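Pledent Clear Storage Tub, large, with lid

I have been meaning to write this one up since February, when I finally gave in and bought four of the large Pledent tubs for the spare room. We had been living with cardboard boxes in there ever since we moved to Bollness, and cardboard in an old house (ours went up in 1888, and the outside wall has never quite forgiven anybody) goes soft at the corners sooner or later. I'd lost a perfectly good set of curtains that way and I wasn't going to lose the winter blankets as well!

They came stacked one inside another, and it took me a good while on the hall floor to get them apart. Do it with the heating on if you can, the plastic gives a bit more when it's warm. After that they were a pleasure. The sides are milky, so you get a fair idea of what's in each one without having to read a label, and the lids go on with a good firm push at each end. I can lift a full one on my own if it's blankets. Books are another matter, and I'd say half full at the very most.

My older tubs were the Vistel ones, which I liked well enough until the lids began to split. The Pledent lid is thicker and has a proper lip to it, so you can get your fingers underneath. They cost me £8 each from Sutherland, down by the station, and I'd pay it again.

Now for the grumbles, as there are always one or two. They show every mark, so give them a wipe before you put them anywhere visitors will see. They also slide about on a bare floor when there's not much in them, and I've put an old bath mat under the bottom one. And if your spare room is bright you'll find they catch the light terribly, and whatever is behind goes to a soft grey blur. 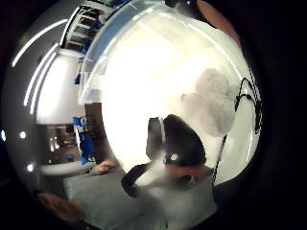 Page last changed: February, 7 pm

I've since moved two of them under the bed, where they fit with a little room to spare, and the blankets have come out smelling of nothing at all, just as I'd hoped. The other two are still waiting for me to sort out the wool.

My score: 4 out of 5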